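Open Day at Liltgate, or How I Spent a June Morning Not Buying a House

The bus to Liltgate is the number 29, and it stops a long way from Liltgate. The brochure calls this "moments from public transit." I had plenty of moments on the walk in, most of them along a road with no sidewalk and a great deal of gravel.

Liltgate is the new development on the old fairground outside Tivinton. When finished it will have 73 homes, a pond, and something the site map labels a "pocket meadow." In June it has a row of houses, a sales office, and a very large hole. The hole is the pond. I asked if it would be deep and was told it would be "seasonal," a word I last heard used for that kind of water by my own basement.

Ketilsson, the builder, opens the place up once a month. You sign in on a tablet, which runs a visitor app called Pododon and wants your email, your phone number, your budget, and how you would describe your lifestyle. The choices are Nester, Entertainer, and Downsizer. I sat on a bench outside with a free lemonade and thought about it longer than I would like to admit. I went with Entertainer. I have had people over twice since winter. 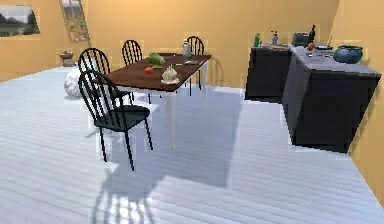
The tour starts at ten sharp, meaning ten-twenty, and goes out in groups of 13. Ours had two couples with strollers, a man who knocked on every wall and nodded, and a pair of sisters who already lived in Tivinton and had come, they told me cheerfully, to see what was blocking their view. They were the best company of the morning. They knew where the fairground drains used to run and where the elephants were once parked, and they shared this with the guide at each stop whether she had a use for it or not.

She did her best. She had a script and you could tell when we had knocked her off it, because she would go back to the word "flow" and start over from there. Every plan at Liltgate has flow. The small one has efficient flow. The big one has generous flow, and costs what you would expect flow to cost.

I will say this for Ketilsson: they let you ask about money. The price list is printed on real paper and handed over without a fight. What it leaves out is the monthly fee for shared grounds, which covers mowing, lighting, and (I asked) the hole. It also leaves out the garage, which on two of the four plans is an upgrade. 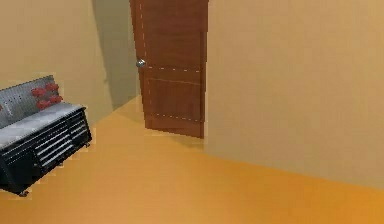 Upgrades are where the day really gets going. There is a separate room for them at the sales office, with better chairs than the rest of the building. You can upgrade the faucets. You can upgrade the outlets, the insulation, the stairs, and the direction the house faces, provided you ask before they pour the slab. I picked up a sheet of 40 extras and tried to work out what a buyer gets if they tick none of them. As far as I can tell it is a heated box, with flow.

One of the stroller couples was serious. They had a folder, and a tape measure, and the look of people who have rented over a bowling alley. They wanted to know about noise between the attached units, and the guide gave them a straight answer: there is some. I liked her a good deal more after that.
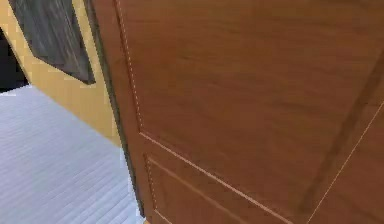
Wood grain and a pale cream trim line, close up.

The sisters left before the question session to catch the bakery in Tivinton before it sold out, and if you go you should do the same. It is the one on the hill. Get the rye. The lemonade at Liltgate will not hold you, and the cookies are gone by eleven because the man who knocks on walls also likes cookies.

I stayed for the questions. Someone asked when the bus would come closer. There are talks. Someone asked about the school, and there are talks about that too. The pocket meadow is fully funded.

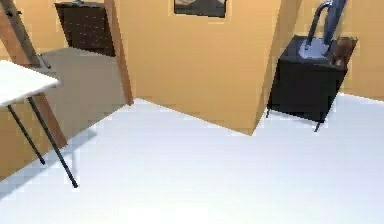
One reader who bought on the first street at Liltgate wrote to tell me I had been too easy on the fee. It has gone up once already, she says, and the mowing it pays for happens at seven in the morning. She adds that the house is warm, the neighbors are decent, and the frogs have found the hole.

Pododon has sent me four messages since my visit. The latest has me down as a Nester.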